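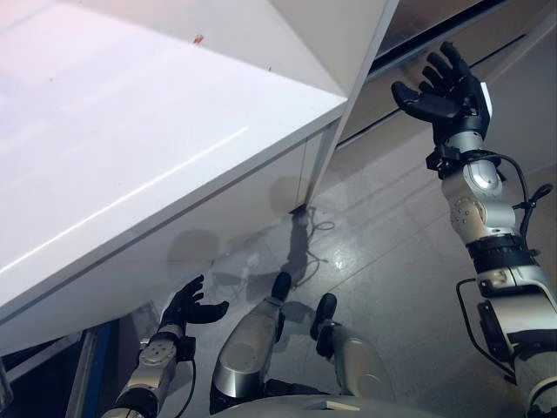
**Unit 6 – White gloss furniture: surfaces, seams and the floor line**

Furniture Care and Finishing, evening course, Peneo. Handout by Jérémie Perrin. August 2019.

Bring this handout to the workshop in room 639. We will refer to it again when we get to touch-up in Unit 8.

## Reading before class

Finish the chapter on sheen in the Charpentier course book. If you missed the session on open-grain finishes, you can still follow this one, but borrow someone's notes on sanding before the touch-up session.

## Why white gloss gets its own unit

Most of the finishes we have covered so far hide small faults. Grain breaks up a scratch, and a satin surface scatters light so a shallow dent is hard to find. A smooth white gloss surface does neither. A speck the size of a pinhead can be the only thing you see on a whole tabletop, and once you have seen it you keep going back to it.

Gloss also reflects, so a good part of what you see on it belongs to the room. A soft glare near one corner may be a lamp or a window. A pale streak across the top may be a reflection or a smear of polish. Learn to tell these apart before you pick up a cloth. Students lose a lot of time rubbing at reflections.

The test is simple. Keep your eyes on the mark and move your head. A reflection slides or disappears. A stain, a scratch or a bit of dirt stays where it is on the panel. Do it again from a second position before you write anything down.

The same goes for color. White gloss picks up a tint from whatever is lighting it, and a pinkish patch in one corner can look like yellowed or stained finish. Hold a sheet of plain white paper next to it. If the paper takes the same tint, the finish is fine.

## Tops and fronts

The top of a cabinet and its front often look like different whites. Before you decide that one of them has been replaced or has aged, remember that a horizontal surface catches more light from overhead and a vertical one catches less. A front that looks slightly grayer than the top is what you would expect in most rooms.

Compare like with like. Put one door next to another door, or one top next to another top. For a proper match, take the door off and lay it flat beside the top, in the same light.

Shadows on the front need the same care. Round, blurred shadows low down on a door come from something standing between the piece and the light. Real darkening near the floor, from mop water or shoe polish, usually runs in a band and does not change when the light does.

## Edges and seams

Gloss white pieces tend to be plain, with straight edges and thin gaps between doors and panels. The lines are the main thing the eye has to go on, and a fault in a line shows from across the room.

When you look at a seam between a door and a panel, check:

- that the gap is the same width at top and bottom
- that the two faces are level with each other (run a fingertip across, do not press)
- that there is no gray line of dirt along one side only
- that nothing has chipped at the corners

A gap that widens toward the top usually means a hinge needs adjusting. Do this before cleaning. On the Cludelano cabinets in the workshop, the screw nearer the front moves the door sideways and the one behind it moves it in and out. Other makes may be the other way around, so turn a little and look.

Dark horizontal openings under a top or between panels are easy to misjudge. Seen from above, an open seam and a deliberate slot look the same. Get down to its level and use a flashlight before you note it as a fault.

## The floor line

The place where a white panel meets the floor takes more wear than any other part. Look at the bottom corner first. A slanting or angled panel that comes down to a point takes all its knocks in one place, and the finish there goes before anything else does.

Record what you find as one of these:

- **dirt** – comes off with a damp cloth
- **transfer** – color from a shoe, a broom or another piece of furniture, comes off with a mild cleaner
- **chip** – the finish is missing and you can feel an edge
- **swelling** – the edge is raised or soft, and water has gotten in

Do not touch up over swelling. Note it and leave it.

## Cleaning order

1. Dust with a dry, soft cloth. Grit left on gloss will scratch it as soon as you wipe.
2. Wipe the top with a damp cloth, working along its length.
3. Wipe the fronts, then the edges.
4. Clean the seams with a folded corner of the cloth.
5. Do the floor line last, with a separate cloth.
6. Dry everything. Water left to dry on white gloss leaves rings that show from a low angle.

For small colored marks on a top – red pen is the usual one – try the damp cloth first, then a drop of dish soap. No scouring pads and no melamine sponges. They take the color off and leave a dull patch that is much larger than the mark was.

## Exercise

Work in groups of 2. Each group gets a white panel from the Kistik stack by the window. One of you looks and speaks, the other writes. List every mark you can find on the panel, then do the head test on each one and cross out the reflections. Swap jobs and repeat with the panel turned so the light comes from the other side.

Hand in both lists with your names on them. Panels go back face to face with paper between them. The touch-up kits for November are still on order, so leave any chips alone for now.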